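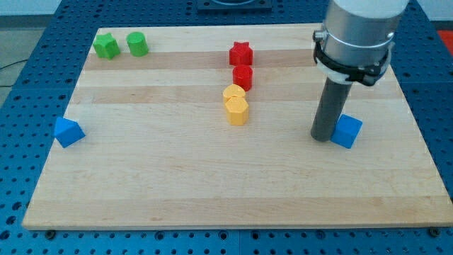

I wish obituaries would go back to telling us what people did all day. My aunt clips them for me from the Drernmont paper, and lately they all read like greeting cards. Loved her family, lit up every room, gone too soon. Fine, but who was she?

Then in September I got one for Marina Vrettos, who I never met, and I read it twice standing at the mailbox. She drove a feed truck out of Zapata for her uncle, hated it, and bought 158 acres near Clulley with a cousin she later sued (they made up!). She raised goats. She sold the goats. Somebody in that family sat down and remembered things, and now I sort of miss her.

I know papers charge by the line, and my friend Fermín Godoy says grieving people shouldn't have to be historians. He's right, I guess. But the funeral home website is free — put the lawsuit there, and the goats, and the name of the truck if it had one.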